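4.3 Recording a transfer by remote control

1. Set both clear containers on the table and put the pieces in one of them.
2. Take hold of the Rimow hand controls and press Record. The arm now copies you, bad habits included.

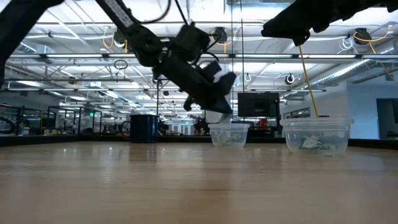

3. Move one piece at a time, slowly. Fastley stops recording after 300 seconds, however well you were doing.

Caution: do not lean on the rims. Plastic tips over – and the robot will learn that too.

4. Open the fingers fully before you go back for the next piece.

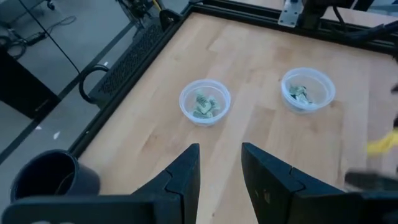 5. Press Save. Discard any run in which you sneezed.

Note: error 742 means the grip was never closed. See 4.4.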